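Workshop notebook — April 11, 2020
Visit to Worton, robot demo cell

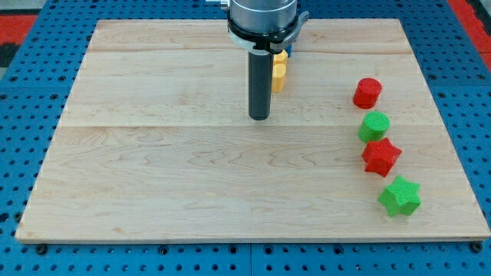 Maple board with the coloured blocks, rod tool over the middle.

Got to Worton a bit early and they let me stand by the cell while they set up, so I had a good nose at the table before anyone started explaining things. It's a blue plate punched all over with holes, and I want one! We've been clamping everything to the old bench and losing our zero every time somebody leans on it. Ask Kadlec what they'd charge for a plate like that, and whether they'd cut it down to fit our frame.

The task is pushing, no gripping at all. Plain black rod on the arm, flat rounded end, held just off the wood. You give it a block and a place to put it, and it shoves the block there in short strokes. I'd expected something fancier on the end, but the more I watched the more I liked it — nothing to jam, and nothing to recalibrate between shapes.

Cylinders are harder than stars, which surprised me. The stars turn when you catch them off centre but they stay more or less where you left them, whereas a cylinder slips round the side of the rod and off it goes. They ran 18 pushes while I was there and 12 ended where they should. The misses were mostly cylinders (one of the yellow ones was a proper nuisance).

The planner is Funuden, same as ours but a newer version. Theirs replans after each stroke and ours doesn't, so that's the first thing to try. They've logged 1000 pushes on this setup and offered to share the lot, must write and say yes please.

Asked about the board too. The joins between the planks don't seem to bother the blocks, but the grain does a little, they think. Not convinced. I'd like to try our own offcut both ways round and see.

Talk afterwards from the Clondico lot, 45 minutes, mostly safety fencing. Slides to follow by email.

To do:
turn up a rod on the lathe, round the edge of the tip
print more stars, same textured top
find out what speed they run the strokes at, forgot to ask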